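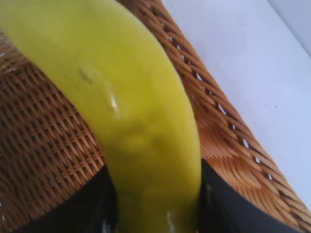 Do I need any experience to pack fruit and veg boxes with you? None at all, we'll show you the ropes on your first shift and you'll be paired with someone for as long as you like.

Hi, I'm Dorin Vlad and I look after the packing side of Brakwood, a neighbourhood produce box. We started with 63 households and we're now up to 147, so my old crew is flat out and I'm looking for two more packers — casual to begin with, and permanent part-time by November if we all get along!

Shifts are Tuesday and Thursday, 6 am to 11 am. I know, it's early, but the kettle goes on first and you're home for lunch. You'll be sorting fruit by ripeness (green ones for the end of the week, ready ones for now), weighing spuds, ticking off orders on Flovow and wheeling full boxes out to the van. Flovow is our ordering app, it's a bit clunky but you'll have it sorted in a morning.
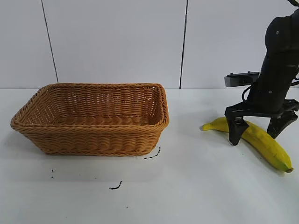

Woven basket and a yellow banana on the white table.

You'd need to be OK on your feet for a few hours and fine with lifting a box of pumpkins now and again. A driver's licence would be handy but isn't a must. I don't mind what colour your hair is or whether you've worked in five years. Parents, students and retirees have all done well here.

Pay is the casual award rate, plus a box of whatever's in season to take home each week.

To apply, drop me a few lines at the Brakwood counter or use the form on our jobs page. Skip the formal résumé — just tell me which mornings suit and what your favourite vegetable is. I'm reading replies as they come in, and trial shifts are paid.

Posted March 4, 2024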